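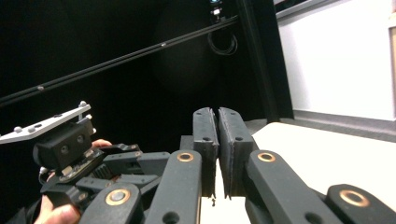

Gripper width, timestamps and a week I'd like back

August 2025

I said in June that I would write up the tracking work once it was finished. It isn't finished, but the part that took most of my time is done, so I'll write about that.

The tool is the hand-held one, with two black fingers on a set of linkages, a camera module with a pair of lenses, and a white plate carrying four small marker balls. The markers give us the pose of the tool. The finger opening comes from a separate reading. Both have to be joined to the camera images before anything can be learned from them, and joining them is the job of a small program called Pavetari, which I inherited from Kaan Yalçınkaya when he moved over to planning.

Pavetari did the simple thing. For every camera image it looked for the nearest pose and the nearest width, and wrote the three of them out as one row. On slow movements this is fine. On quick ones you get rows where the tool has already reached the object according to the pose, but the fingers in the image are still some way short of it. A policy trained on those rows learns to close early. Leonie Lammers spotted it first, on replay, when the arm kept nipping the rim of a cup and pushing it over.

My first guess was the marker tracking, and I was wrong. I spent two days on the rigid body definition, convinced that the solver was swapping two of the four balls. It does do that if the plate is seen nearly edge on, and I have put in a check that throws out any jump in rotation too large for a wrist to make. It was worth fixing, but the cups still went over.

The real fault was the clocks. The images were being stamped when they arrived at the computer, and the poses were stamped when they were measured. The gap between the two was never constant, as it grew whenever the disk was busy. Thu Từ suggested measuring it from the recordings themselves, so I wrote a step that takes the turning speed of the camera, worked out from the images, and slides it along the turning speed from the markers until the two curves match. It needs a bit of wrist waggling at the start of each recording to have something to match on. A slow, careful start gives you a flat curve and a useless answer.

What runs now, in order:

1. Read the stamps and refuse the recording if any of them go backwards.
2. Drop poses that fail the rotation check.
3. Find the offset from the opening waggle, then again over each stretch of 30 seconds.
4. Interpolate pose and width to the image time. No more nearest neighbour.
5. Write the offset into the output, so that you can plot it later.

I ran it over the whole back catalogue, 2,601 recordings, and left it going overnight. Most went through. The failures were nearly all recordings with no proper waggle, and those have gone in a separate folder until I decide what to do with them. Delia Cârstea thinks the finger closing could be used as a second thing to match on, as you can see the fingers move in the images. I think she's right but the fingers block a fair bit of the view when they come together, and I haven't tried it.

Interpolating the rotations caught me out as well. I had mixed up the order of the quaternion parts between two libraries, and for an afternoon the tool appeared to be upside down in the viewer – quite smoothly, at least. There is now a test for it.

Leonie has started a new training run on the corrected data. I'll post the replay results when she has them. Meanwhile I'm moving the offset step into the recorder, so that a bad start is flagged while the person is still holding the tool and can do it again.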